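18 September 2021
Bench notes, Zirkano two-arm folding kit (loan unit, on trial)

Godfrey asked for a write-up he can forward to Walturwood before they decide on buying or leasing, so this is longer than my usual entry. Telmo ran the software side, I did the boards and the logging.

What Zirkano sells under this name: two arms with grippers, wrist cameras, one fixed camera, and the folding package, which they call Clistine. The package is licensed separately and renewed every December. The enclosure and rails are ours. Their installer said any flat surface would do, so we kept our own panels and the marble-pattern top.

Setup notes first, so I don't lose them. Arm bases go on the front rail, both facing in. Cables tied along the links. The manual shows the ties closer to the joints than we put them; ours have given no trouble, but check them for pull before each session. Camera calibration took Telmo most of a morning because the procedure in the printed manual is for the previous version. The correct one is on the support page. Walturwood should be told this before anyone opens the box.

The job is the Benítez blank, plain brown corrugated, the size they use for small orders. Lay it flat, left arm lifts the first flap, right arm holds or presses, then bring up the walls. 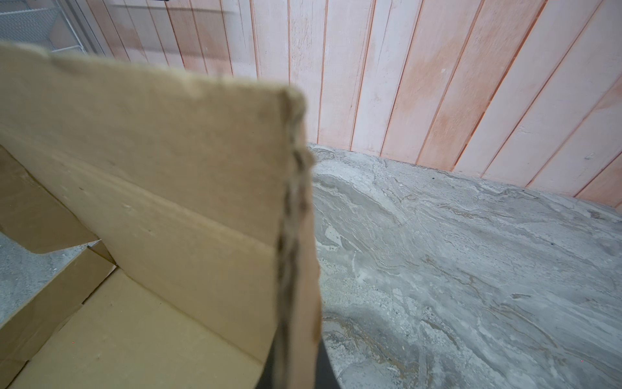 The force limit is the setting that matters most. At the factory value the fingers press harder than our board likes, and a blank with any damage along a cut edge gets worse each time it goes through. Telmo brought the limit down in two steps. With the lower value the fingers slip more often, but the package notices a slip and goes back for another try. I would take the slips. Walturwood won't want to hand crushed boxes to a customer.

Count so far: 113 attempts logged, 73 finished without anyone stepping in. Most of the rest stopped at the second fold, where the tab has to go in behind the side wall. Seven were stopped by hand. All the attempts used the same batch of blanks and several blanks were used more than once, so don't read this as a production figure. Fresh stock should do better. I have no data on that yet.

Aitana asked if the order of folds can be changed. It can, but only from the desktop program, and the change has to be saved as a new recipe. You can't edit one that is already loaded. She also wants to know if it handles a blank that is not square to the rail.
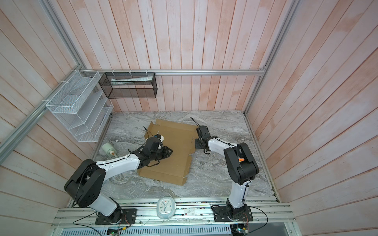 Some skew is fine. It finds the corners from the fixed camera and adjusts the approach for both arms. Past a certain angle the right arm runs short of reach for the near flap and the run ends with error 823 – the manual lists the code and gives no remedy. Turning the blank by hand and restarting clears it. I sent the log to Zirkano support and got a reply from Florencio Toledo the next day, polite and clear, saying the reach check will move to the start of the run in the next release. No date given.

Noise is low. You can talk over it without raising your voice. Recovery after a stop is slow, though: both arms go home before anything else can happen, even if only one was in use.

My view for now: good hardware, decent support, package not finished. Lease it for the season if the price holds, don't buy. Tonantzin thinks we should buy the arms and skip Clistine, and write our own folding routine. She may be right, but that is months of work and Walturwood wants boxes this winter.

Still to do:
Fresh blanks from Benítez, a full bundle, none reused.
Repeat at the lower force limit and log slips separately.
Ask Zirkano if the recipe files can be backed up off the machine.
Telmo to mark the skew angle where 823 starts, both directions.
Return date for the loan unit – Godfrey has the paperwork.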